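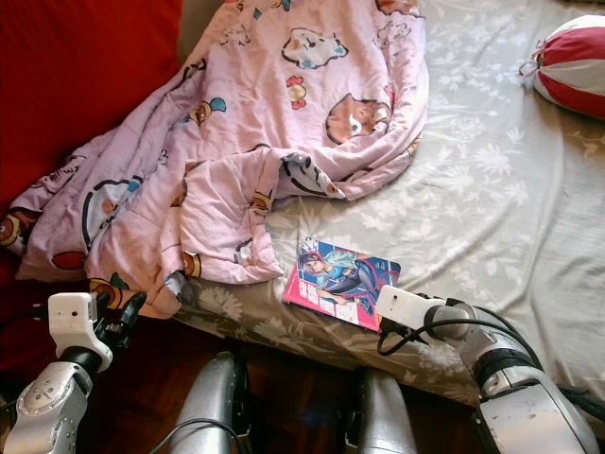
A bed with a fitted sheet, a blanket and a bolster pillow. Photo: Zitero

**Claeys extends bedding textile collection to April**

December 13, 2023

The household textile collection run by Claeys will continue until the end of April. The scheme accepts sheets, blankets, duvet covers and pillowcases, and had been due to close with the winter timetable.

According to figures released by the company, 1,602 items of bedding have been handed in at its 3 collection points. Fitted sheets form the largest group. Blankets are counted separately, as their fibre content varies more widely and they are sorted on a different line.

"The limiting factor is the elastic," said Tineke Declercq, who manages sorting at the Zollo depot. "It has to be cut out before the cloth can be shredded, and at present that is done by hand." A cutting table for this step is on order and will be installed before the scheme closes.

Sheets that pass inspection are washed at 60 degrees and passed on for reuse. Those with tears, worn patches or failed seams are shredded for use as padding. Printed cotton is accepted on the same terms as plain cotton. Pillows and bolsters are not accepted with their filling, although empty covers may be included.

Items should be dry and placed in a closed bag weighing no more than 5 kg. Each household may bring up to 3 bags per visit. Labels should be left on, as the sorting staff use them to separate cotton from polyester blends.

Els Visser, who oversees the collection points, said that 160 bags had been turned away for damp. Rejected bags are returned to the person delivering them and may be brought back once the contents have dried.

Opening hours at the Zollo depot are unchanged.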